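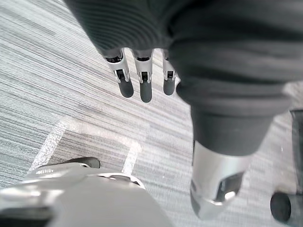 Search this wiki
Go
Advanced search

Sirkora DECT repeater

The Sirkora is a cordless telephone repeater made for homes and small workplaces where a DECT handset loses its base station before the caller has reached the far end of the building. It was designed by Anas Tazi and Nadiia Antoniuk and sold by Ragab, a small telephone equipment firm in the town of Treltthorpe. It plugs into an ordinary wall socket, has no buttons to speak of apart from the one used for pairing, and has become something of a favourite among people who live in old houses with thick walls and who would still like to answer the telephone in the kitchen.

Background

A cordless telephone of the DECT kind talks by radio to a base station, and the base station is joined to the telephone line. Out in the open the two can be a good long way apart, but indoors it is quite another matter. Stone, brick, foil-backed insulation, large mirrors and full bookcases all take their share of the signal, and the person holding the handset hears first a crackle, then gaps, and then very often nothing at all.

Tazi had been repairing telephones for Ragab for several years and kept meeting the same complaint. Customers would bring in a perfectly healthy handset, convinced that it was broken, when the trouble was simply the chimney breast standing between it and the hall table. He and Antoniuk, who had come to the firm from marine radio, began work on a repeater of their own in February, in a room over the shop, and the first ones were sold locally by word of mouth.

How it works

The repeater sits partway between the base station and the troublesome part of the building. It listens for the base, locks on to its timing, and passes the conversation along in both directions. To the handset it looks like another part of the same system, so a caller walking down a corridor is handed from one to the other, usually with no more than a faint click.

It can carry 2 calls at once, and up to 46 handsets may be registered on the base behind it, far more than most families will ever want. Ragab gives the added reach as 40 metres indoors and 200 metres in the open, though the handbook is quick to say that every building has its own ideas on the matter. Repeaters may be placed in a star around the base but can't be chained one after another, a point which has caught out a good many hopeful owners of long, thin cottages.

Setting up

Pairing is done with the repeater close to the base. The base is put into registration mode, the repeater's button is held until its light blinks slowly, and the two are then left alone for a few minutes. Once the light is steady, the repeater can be unplugged and carried to its proper place. The handbook suggests somewhere the handset still works well — a common mistake is to put the repeater right in the dead spot, where it has nothing to pass on.

Encrypted calls need a little more care. Some base stations turn encryption off when a repeater is added, and on others the repeater setting has to be switched on in the menu before pairing begins. The second version, known as the Sirkora Barnard after the street where the shop stands, handles encryption on most of the bases with which it has been tried.

Reception

Eusebio Quintero, writing in a newsletter for guest house owners, praised the clear sound and the plain handbook but thought the light much too bright for a bedroom landing. Napaporn Kongkaew, who fitted several in a veterinary practice, found the handover between rooms reliable and wished that the plug were slimmer, as it covers the neighbouring socket. The later version has a dimmer light. The plug is the same.

See also

Cordless telephone
DECT base stations
Leaky feeder
Mobile signal boosters
Mahmoud Morsy (handset designer)
Telephone extension bells

Categories: Telephone accessories | Radio repeaters | Home and small office equipment

This page was last edited on Tuesday, July 4, 2023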